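The Andik Stops for Nothing

At 6 in the morning the building belonged to Renata Retamal and the machines, and on Tuesday one of the machines had opinions.

She had left it the previous evening with a simple job. Pick up the part, put down the part, go back for another. The Andik had done this 425 times without complaint, which in Renata's experience was how trouble usually introduced itself. On the next go it had picked up the part, carried it smoothly past the place where it should have stopped, and set it down with great tenderness on Onyekachi Balogun's lunch.

Then it had gone back for another.

"How many are in there?" said Onyekachi, looking into what had been a rice salad.

"It stopped when the box was full."

"So it does know how to stop."

"It ran out of room. I wouldn't call that knowing."

The emergency button had been pressed, they learned from the log, at ten past seven, by Huia Costigan, who was on her way to the lift and had pressed it with her elbow because she was carrying a plant. Nothing had happened. She had pressed it again. She had then written a very polite note, stuck it to the button and gone home.

The note said: I think this is only a button.

Renata unscrewed the cover. Huia was right. The button had a spring, a fine red cap and two terminals, and the terminals were connected to nothing whatever. The wire that should have met them was coiled up behind the panel and held with a neat little tie – somebody had taken trouble over that tie.

She rang Hollness, who had done the installation. Hollness said it was a Kyriakidis panel. Kyriakidis said, after 10 minutes of flute music, that the fault code was 1027 and that 1027 meant the stop circuit was closed.

"It's closed because someone has bridged it," said Renata.

"Then it's working correctly," said Kyriakidis.

By the time she had put the phone down the others were in, and the day had begun the way days did there, with everyone talking and the tools already out.

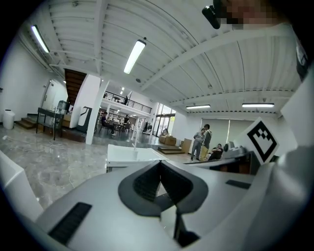

Clotilde Jacquet

Renata waited for a gap in the conversation and announced that the Andik was off until further notice. She had pulled the plug out of the wall and was holding it, in case of argument.

"All the way off?" said Onyekachi.

She showed him the plug.

He thought about this, and asked whether he could claim for the salad. There was a form for damage to equipment and a form for injury to persons. They filled in the second one, and under "part of body affected" he wrote "lunch".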